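Reading for Self-Development, Unit 3: Habits and How Books Teach Them

Course notes, prepared by Kirsty MacRitchie

Welcome back, everyone! Last time we looked at books that promise to change how you think. This unit is about books that promise to change what you do every day, and I love this part of the course, so please bring your questions.

Our main text is The Vorilside Habit by Þröstur Kirkegaard. It has 49 short chapters, and you can read most of them over a cup of coffee. Kirkegaard's big idea is that a habit needs a place before it needs a time. Pick the chair, the shelf or the corner of the desk first, he says, and the hour will sort itself out. You may disagree (plenty of readers do), but notice how early he says it and how often he comes back to it.

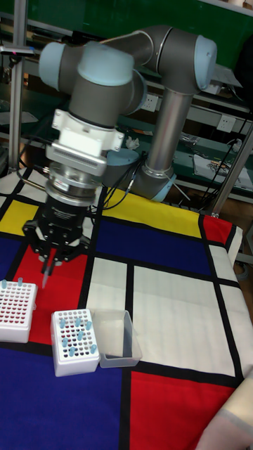
Robot arm with a pipette tip in its gripper, over a patterned cloth.

Key terms for this unit

Anchor: something you already do, which the new habit gets tied to. Kirkegaard's own anchor is filling the kettle.
Slip: one missed day. He treats it as normal.
Drift: a run of missed days that you have stopped noticing. Chapter 2 is all about drift and it's the best thing in the book — read it twice if you can.

Now compare this with Nogueira, our second text. It runs to 851 pages and it is a very different animal! The author tells you whole life stories before giving a single piece of advice, and the advice, when it comes, is often tucked into the middle of a paragraph. Some of you will find that slow. Try reading it with a pencil and marking every sentence that tells you to do something.

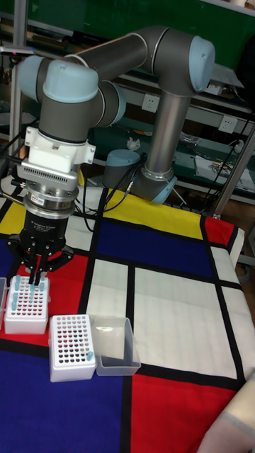

Once you have your marked sentences, copy three of them onto one page and put each in your own words. Is the advice still useful without the story around it? With Kirkegaard it usually is. With Nogueira I keep changing my mind, and I'd love to hear where you land.

For next class

Read The Vorilside Habit, chapters 1 to 12.
Choose one anchor from your own day and write a paragraph on it.
Optional: the Drallarero essay on reading aloud, in the course packet. It's short and very funny.

Bring the paragraph on paper, please — we'll be swapping them in pairs.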